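工房ノート 藍の再建て、その後
2024年7月27日 記:Dilek Kahraman

昨日の続き。甕のほう、やっと機嫌が直ってきた。朝いちばんに蓋を開けたら表面にうっすら紫がかった膜が張っていて、思わず声が出た(隣で糸を巻いていたFadimeに笑われた)。先週まではどんよりした灰緑で、匂いもなんだか酸っぱかったのだ。灰汁を足しすぎるのが怖くて、ちびちびやっていたのがかえって良くなかったらしい。Kevserさんに電話したら「ためらうと藍はすねるよ」と言われた。はい、すみません。

今回やったことを忘れないうちに書いておく。

まず、ふすまを煮た汁を足した。量は柄杓で二杯。煮るときに焦がしかけたので、次は弱火で、そばを離れないこと。冷ましてから静かに入れて、底から一度だけかき混ぜた。石灰は夕方に少し。これは本当に少しで、小さじの先くらい。pHはその前に試験紙で見ているけれど、うちの試験紙は古くて色がはっきりしない。新しいのを注文してあるので、届いたら測り直して余白に書き足す。

温度は甕に毛布を巻いて保っている。夏だから要らないかと思っていたら、明け方に意外と下がる。Busholmの工房みたいに床に埋めた甕ならこんな心配はないんだろうなあ。うらやましい。いつか埋めたい。大家さんに怒られるだろうけど。

試し染めは木綿、麻、それからDuman社の単糸の毛糸。毛糸は藍の甕に入れるのがいつも気が重い。アルカリで手触りががさっとするからだ。今回は浸ける時間を短くして、そのぶん回数を増やした。三回浸けて、そのつど風に当てる。これがなかなか良くて、芯のほうまで色が入っているのに、指でつまんでもきしまない。木綿のほうは四回でちょうど欲しかった浅葱になった。五回目はやらなくてよかったと思う(やりたくなるけど!)。麻は正直むらになった。精練が甘かったのだと思う。湯に入れた時点で水を弾いているところがあったのに、見ないふりをした自分が悪い。

糸の在庫も確認した。染める前の木綿は1478グラム。秋の織りに使う経糸ぶんを取り分けると、試しに回せるのは1000グラムほぼぴったり。けっこうあるようで、濃色を重ねていくとあっという間になくなるので、次からは小かせを作って少しずつ。かせは八の字に三か所ゆるく結ぶこと。きつく結ぶと絞り染めになる。先月やった。

それから古い見本帳のこと。Sevimが古本市で見つけてきた染色の手引きが1913年の刷りで、後ろのほうに本物の糸が貼ってある。藍のページだけで81番まであって、番号の付け方がどうにも読めない。濃さの順かと思ったら途中で急に薄くなる。媒染の違い? それとも原料の産地? 貼ってある糸は褪せているはずだから、見た目だけで決めつけるのは危ない。Muammerが古い文字を読めるので、来たときに余白の書き込みを見てもらう。浅葱に近いのは40番台のどれかだと思うけれど、窓辺で見るのと電灯の下で見るのとで毎回ちがう答えになる。

色を見る場所については前から悩んでいる。うちの工房は壁が黄色っぽいので、糸を置くとどうしても緑に寄って見える。今日も木綿の浅葱をFadimeは「青」と言い、私は「緑」と言って、玄関先まで持ち出したら二人とも違った。背後の壁はできれば無地で、白に近い淡い色、つやの強くないもの。机は濃い色のほうが浅葱は見やすい気がするけれど、濃紺のときは沈んでしまうだろうか。白い布を一枚用意しておいて、色によって敷き替えればいいかもしれない。
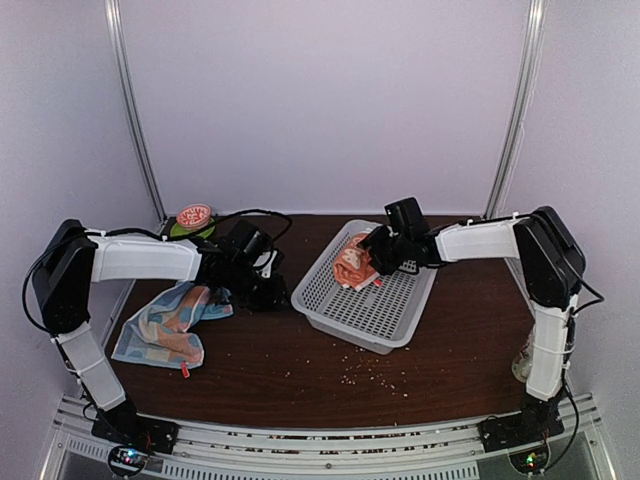
写真:Trustine

壁の色はこれくらい淡いラベンダーがかった白もいいなと思う。真っ白より目が疲れなさそうだし、黄みの癖も打ち消せるかもしれない。とはいえ紫に寄せすぎると今度は藍が黄色く見えそうで、悩ましい。厚紙に何段階か塗って、糸のうしろに立てて比べてみる。塗料はRostovgateの水性が棚に残っているので、それを薄めて使う。色のことになると私は止まらないので、Fadimeに時間を区切ってもらう約束をした。

あすの段取り。甕は朝かき混ぜるだけで、染めはお休み。膜が戻るまで我慢。麻は炭酸ソーダで煮直し、今度こそ湯の弾きがなくなるまで。毛糸はぬるま湯で二回すすいで、最後に酢をほんの少し落とす。陰干し。干し場の竹が一本割れているので、毛糸が引っかからないように端から使うこと。

あと、ゴム手袋の右手だけまた穴があいた。左ばかり余っていく。爪が青いままKevserさんの食事会に行くことになりそうだけど、あの人の爪も青いからまあいいか。

――
コメント

Sevim Saraç:見本帳、気に入ってもらえてうれしい! 藍のページの次に茜も少しあったはず。そちらも番号が途中で飛んでいませんでしたか?

Muammer Ağca:書き込み、見ます。できれば先に余白だけ大きめに撮って送ってください。手書きは字の癖に慣れるまで時間がかかるので。

Kevser Dönmez:膜が出てよかった。うれしくて毎日染めたくなる頃だけど、二日は休ませてあげて。石灰はそのくらいで十分です。

Fadime Kurtuluş:麻の煮直し、大鍋は私が使っているので昼からにして〜。あとあの浅葱はやっぱり青です。

当サイトでは、表示の設定を保存するためにCookieを使用しています。閲覧を続けると、Cookieの使用に同意したものとみなされます。[同意する] [設定を変更]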